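Archives > Skywatch & Earth Mysteries List > May 1, 2024 > Re: Grudness hum and the lake levels

I've read the Grudness thread twice now, plus the long post that started it, and I still don't see what the lake has to do with the hum. Maybe I'm slow. I read it once earlier and a second time at home with the map open. 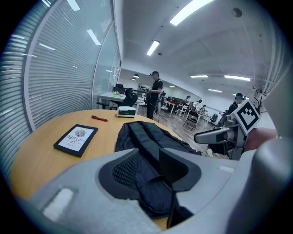
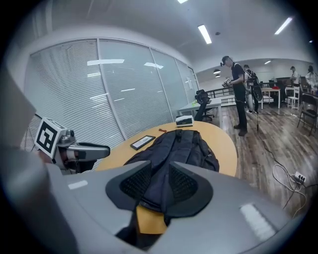 1. What was claimed

Quoting the earlier message so we're all arguing about the same thing:

> The level at Grudness dropped 2 feet in October and the hum
> started the same month. There have been 339 reports since then.
> The Skellov fault runs right under the north shore. When you take
> the weight of that much water off a fault it starts to sing, and
> after it sings it lets go. They know this. Why else would the
> Grambridge gauge be offline?

2. What bothers me

Start with the 339 reports. I went through the public log and 88 of them have no time on them at all. Another 73 came in on one evening, right after the hum was talked about on the radio. Tell people to listen for a low noise at night and they'll hear their refrigerator. I heard mine.

Then the water. Two feet sounds like a lot until you look at the older levels, and Grudness goes down every fall when they open the gates. If a drop that size could set off the Skellov fault, I'd like to know why it hasn't done so in any other October. The post doesn't say.

"Sing" is not a word I've seen in anything about faults. If it means small quakes, those show up on instruments, and somebody should be able to link to a trace. I asked for one last week and got a video of a dog howling.

As for the Grambridge gauge, the page says it's down for repair. It was down last spring too – no hum then, as far as I can find.

3. What would change my mind

A recording made away from the road and the pump house, with the date and the place written down. Two people hearing it at the same minute in different spots without having talked first. I'd also like the Grimshaw well readings for last fall, if anyone has them saved. The ones in the thread stop in August, before any of this supposedly began.

I'm not saying people hear nothing. I think some of them hear the pumps. That's a dull answer and I'd be glad to see a better one, but it has to come with more than a map with a red line drawn on it – whoever drew that line also put Grimshaw on the wrong side of the lake.

Comments

northshore_lurker: We live a mile from the pumps and it is NOT the pumps. I know what the pumps sound like. This is lower and it comes up through the floor.

tinfoil_and_twine: Every fall they open the gates "on schedule." Who sets the schedule?

gravelpit: The dog video was me, sorry. I do have the Grimshaw readings through November and will post them when I find the right disk.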